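**Visit report: Semura basketry and dye workshop, Gullero**
16 Sep 2018

The Semura workshop opens to visitors 3 times a year. It occupies a former grain store at Gullero, on the north side of the market road, and trains adults in coiled basketry and plant dyeing. Most trainees come from farming households with no craft background. The course runs between harvest and planting, when labour can be spared at home.

The tour began in the fibre store. Palm leaf arrives in bundles from growers upriver and is graded by length and colour on arrival. Short leaf goes to the core of the coil, long leaf to the wrapping. Stained leaf is set aside for dyeing, where a dark bath hides the marks. Storage is on slatted racks raised off the floor – an improvement on the previous arrangement, I was told, when the bottom layer went mouldy each wet season.

Dyeing is done outdoors under a tin roof. Three colours were in production: a rust red, a yellow and a near-black. The red holds well in sunlight. The yellow does not, and the workshop now uses it only on the inside of lidded baskets. Rinse water drains to a gravel pit. I asked about testing of the runoff and was told it is planned for next year.

The weaving room seats 40. New trainees make flat mats before they are allowed to raise a wall, and the mats are unpicked so the core can be used again. Tools are an awl, a knife and a gauge ring cut from horn. The ring sets the coil diameter, and worn rings are the usual cause of uneven walls.

Sales were covered briefly. The workshop filled an order of 500 bread baskets for Heitmann in August, with payment on delivery. A second buyer, Clitus, has asked for samples of pattern 404, a shallow tray with a single dark line wrapped over a pale ground. Local sales remain small, and prices at the gate are fixed.

Pattern 404 took up the last part of the visit, as it is the hardest piece in the range to get past inspection. The tray is checked at arm's length and again up close, and the two checks can disagree. A narrow, near-black line running at a slant over a pale surface is easily taken for straight, even when it has a slight bow and is a little thinner and softer at its lower end than at the top. The supervisors accept a gentle bow of that kind. They reject a kink or a break. The next open day will include a bench where visitors can grade trays themselves.

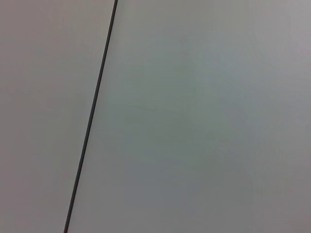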